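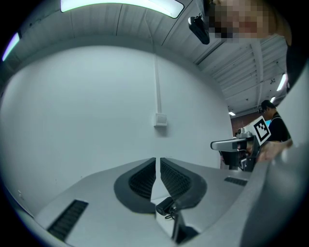

Vol. 2, p. 172

25/08/2022

Gripper budget, second go. Catherine Galbraith wants the equipment list before the March round closes, which sounds ages away until you remember how long Onalen took to answer one email about brackets. So I'm starting now, while I still have the feel of the things in my hands.

Good day with the hand-helds! I'm more sold on them than I was last week. The ribbed pads are the part I'd pay for first. They're also the part I expect to wear out first, so whatever we buy has to come with pads as a separate line item and not bundled into a "service kit" that makes us take a whole finger assembly every time. Usach will sell pads on their own. Onalen haven't said. Ask again.

Markers. We print our own and stick them to the blocks, and I'd like to keep doing that. Quote from Usach has pre-mounted marker blocks as an option and I crossed it out. Decent label stock and a flat surface is all it takes, and if a corner lifts you print another one. Put the label stock on the consumables page – it got left off last time and came out of the tea money.

Head cameras are the line I keep changing my mind about. Moussa's are lighter, which matters a lot by mid-afternoon, but their mount is one of those where you need a special key to adjust the tilt. I'd want to try one for a full session before committing. They do a 30 day loan. Will write to them tomorrow. 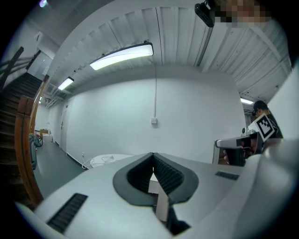
Cables and power I've put under "room" this time instead of under each device, so we can see what the space itself costs us. Needs to go in there:
- floor cable covers, the rubber kind, enough for the long wall
- another powered hub
- charging shelf with labels, so the grippers go back to the same spot every night
- velcro ties, pack of 200

I'd also love a proper storage case for each gripper, foam cut to shape. Binholm makes them to order from a tracing. Catherine will ask if that's a want or a need. It's a want, but if we ever lend a pair to the other campus it turns into a need pretty quickly, so I've left it in with a question mark.

On buying more grippers: my vote is one more matched pair, same model as what we've got. I know the newer Onalen body looks nice and I did spend my whole lunch reading the spec sheet, but mixing two shapes means two sets of spares and two calibrations, and we've only just got the one calibration behaving. Stay boring on the hardware and put the difference into pads and spare sensor leads. Then if the pair arrives early enough we can have two people working and a third getting set up, and that's where I think we'd really see the hours come back.

Still to chase:
- Onalen, pads as a separate item, and lead time in writing
- Usach, revised quote without the marker blocks
- Moussa loan
- is freight in the Binholm price or on top
- who signs for deliveries when Catherine's away

Spreadsheet is in the shared folder, tab 2. Don't sort it by price please, it breaks the totals.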